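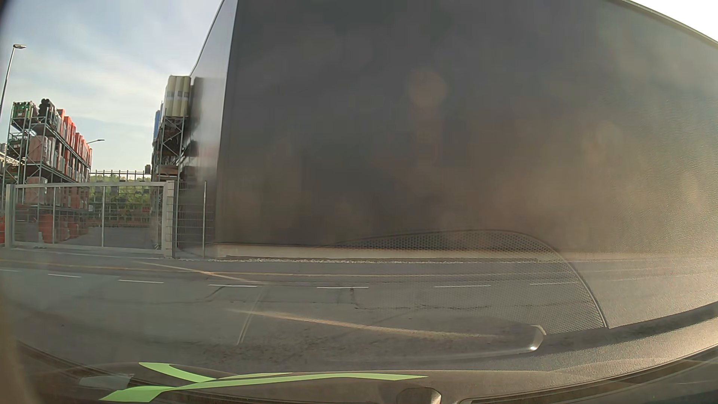 Agnes Lindqvist objected at the club's review that a yard gate seen from the road tells a student model very little, and that Kiden had been trained on too few of them. We share the doubt.

Figure 1. Roadside view used in the Enton course project: gate, racking, broken lane line.

The class reports 100 labeled views and 2 test routes. Neither number supports the claim, made in May, that the model "knows" a closed gate.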